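Handing Off a Cup: Our Two-Gripper Build at the Sokstead Shared Workshop
Project report, Jan 30, 2023

So the plan was simple on paper. Build two matching grippers and pass a paper cup between them without crushing it. I figured the printing would be the hard part and the passing would be a nice afternoon at the end. Wrong way around!

We called the project Mrema (it started as a typo on the sign-up sheet and stuck). There were 3 of us, sharing one bench at Sokstead and a budget of $2000, most of which went on motors before we'd drawn anything sensible.

The first set of fingers had hard, slick faces. They held a block just fine, but a paper cup either slid out or folded in on itself. We went through three finger shapes before settling on a pad that tilts a little on its joint, so it can lie flat against a sloped side. That took two weeks longer than our schedule allowed - I'd padded everything except that.

The handoff is what I worked on most. One gripper holds the cup from above and the second one, which you hold in your hand, comes up from underneath with its fingers wide open. 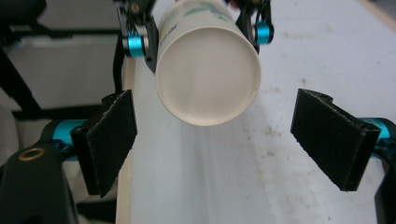
Malen Wornico
Student, build and testing

With the pads open that wide you have plenty of room to be sloppy, and I was. My habit was to close too early and pinch the rim, so now I go up a bit farther than feels right and then squeeze slowly. The cyan joints were my pick, by the way, and they make it much easier to see what angle the black fingers are at.

Still to do before the April demo: tidy up the wiring, write down the closing speeds (they're all on sticky notes right now) and try a cup with water in it. I'm bringing towels.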